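The Long Life of a Pale Leather Sofa

Cream leather has come back into living rooms, and with it a set of maintenance questions that owners of darker upholstery can mostly ignore. Dye transfer, body oil and compacted padding all show sooner on a light finish. They also tend to start in different parts of the sofa, and for that reason a single weekly wipe over the whole piece does less than people expect.

Peiyu Jiang has repaired upholstery for 20 years, the last 6 of them at Gremier, a workshop that takes in leather seating. Her intake form divides a sofa into four zones: headrests, back cushions, seats and front faces. Each is graded separately. Headrests usually grade worst for finish, because hair products soften the topcoat. Seats grade worst for shape. Back cushions are often close to new, apart from the stitch lines, where dust settles into the puckers and works as a mild abrasive whenever someone leans back.

Channel quilting on the seats makes the form longer to fill in. Each ridge is a separate pocket of padding with a line of thread on either side, and the thread carries load that a flat cushion would spread across its whole cover. Jiang presses each ridge with the heel of her hand, front to back, and notes any that stay down.

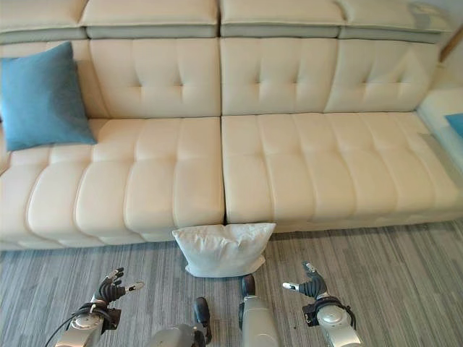 How often should the leather be conditioned?

Twice a year is enough for a coated leather in a room with ordinary heating. Uncoated leather may need it more often, and the test is a drop of water on a hidden area: if the drop darkens the surface within a minute, the hide is absorbing and can take conditioner.

Routine cleaning is less exacting. The order matters more than the product. Loose dust comes off first, with a soft brush attachment on the vacuum, worked along the stitch lines and down into the join between seat cushions. A damp cloth follows, wrung until it no longer drips, and then a dry one. Working from the headrests downward keeps loosened dirt off surfaces already finished.

Colored textiles are the next consideration. Throw pillows in saturated blues and reds can release dye onto a pale finish, particularly where they sit in the same corner for months. Hongmei Han, who tests finishes for Tresutum, rubs a damp white cloth on the fabric 20 times before she will clear it for use against light leather. Any color on the cloth means the item should be washed again and retested. She applies the same rule to throws and to the cleaning cloths themselves, and recommends moving pillows to the other end of the sofa once a week.
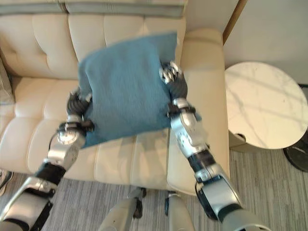

Storage of the cloths gets little attention in care leaflets. They should be fully dry before folding, and folded loosely with the edges inward, so that any grit caught in a hem stays away from the working face. Two are sufficient for a full-length sofa, one kept for damp work and one for dry. Fabric softener is best left out of the wash – it leaves a film that smears on coated leather.

Costs vary with the stage at which an owner acts. Gremier quoted 3,755 dollars in February to refill and re-cover the seats of one long sofa, with the back left alone. Re-padding single channels is cheaper but depends on access from the underside, and some makers glue that panel shut. Jiang advises checking before purchase: tip the cushion forward and look for a zipper or a row of staples. Either can be opened and closed again.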